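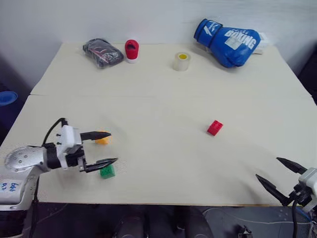
pebbledash_pam told me under my last thread that once a holiday let has taken your money they can put you in any flat they like, so long as it sleeps the same number, and that I should stop fretting and start packing. I'm afraid I haven't stopped fretting, so I thought I would set it all out properly and see what other people think.

We booked a ground floor flat in Venstead for a week in April, through Rirkix, and the letting firm at the other end is called Buvar. It's a bit of a family do, my mother's birthday, and we chose that particular flat after a good many evenings with the laptop. It has a walk-in shower and a level path from the parking space, and Mum can't manage stairs any more, or she can manage them once a day with a lot of puffing and then she is in pain all evening. The whole thing came to roughly £2,000, which is a lot for us, and we have paid all of it apart from a last £138.

Then we had a message from Buvar to say that the flat is "no longer available for your dates" and that they have moved us to one called Huaranga, which is up the hill and "of the same standard". I looked it up and it is very pretty, lovely big windows, but it is on the second floor and there isn't a word about a lift. I rang and a very polite young man said it was an upgrade because of the balcony! He also said the change had already gone through on the system, and that if we cancelled it would count as us cancelling, so we would lose the deposit.

Can they really do that? I don't want to fall out with anybody and we would so like to go. Venstead is where my parents had their first holiday together, and Mum has already told the whole street. But I can't very well carry her up and down. Should I pay the last bit and hope for the best, or hold on to it?

Posted by **kettleandcoast**, November 14, 2019

---

## marmalade_miles

Oh, you poor thing, what a muddle. I don't agree with Pam, though I'm sure she meant it kindly. I used to take bookings for a small row of cottages (not in Venstead, a good way further up the coast) and now and then we did have to move people, usually when a boiler gave up or a roof let the rain in. We always rang first and asked. If they didn't fancy the other cottage they had their money back, the whole lot, and generally a bit of a grumble came with it that we had to put up with.

The first thing I'd do is dig out your booking confirmation and the terms that went with it, and read both with a cup of tea beside you. You're looking for anything on "changes by the owner" or "alternative accommodation". Many firms say they may offer you something similar, and the word I would hang on to there is offer. Some terms are written more strongly than that, but even then a firm can't just write whatever it fancies and expect it to stick if it's plainly unfair. A second floor flat isn't much like a ground floor one to somebody who can't climb stairs. I'd say that part politely and often.

Did you mention your mum's stairs trouble when you booked? If you typed it in the little notes box, or asked about the shower in a message, find it and keep a copy. It helps a great deal if they knew.

Then write to them. I know you've rung, but a phone call melts away – you want it in an email where both sides can see it. Say that you booked a named flat on the ground floor, that you haven't agreed to the swap, and that you'd like either another ground floor flat with a walk-in shower or everything back. Send the same thing to Rirkix. I'd keep it short, and I wouldn't click on anything that says "accept" in the meantime.
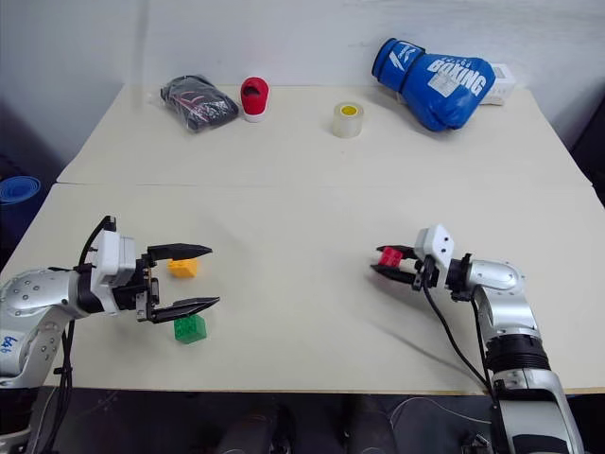

Should you pay the last £138 now? Hold on to it for the moment, but tell them in writing, before it falls due, that you are waiting for the swap to be sorted out. If you let the date slip by without a word they may treat the booking as dropped by you, and then you'd be arguing about two things at once.

If you paid any of it by card, have a word with the bank as well. They're quite used to holiday troubles, and you may be able to claim through them if the firm digs its heels in. Do let us know how you get on, and happy birthday to your mum when it comes!

## sandy_boots

Same thing happened to us with a different firm. We took the other flat and it was fine, nicer really. Have you asked if there is a lift? Sometimes they just forget to put it on the page.

## gorse_and_gulls

I'd second writing to Rirkix as well as Buvar, as you booked through them and they may well have their own rules about swaps. When I had a mix-up I kept being passed from one to the other, so I put both addresses on the same email and that did seem to hurry things along.

One small thing from somebody who knows Venstead a little. The hill is steep, and I don't mean a gentle seaside slope. Even if there turns out to be a lift at Huaranga, your mum would have the walk back up from the front every time she fancied an ice cream, unless you're happy to drive her each time. I'd put that in the email too. There are flats on the level near the harbour, and April isn't the busy season, so ask Buvar what else they've got down there before you give up on the week.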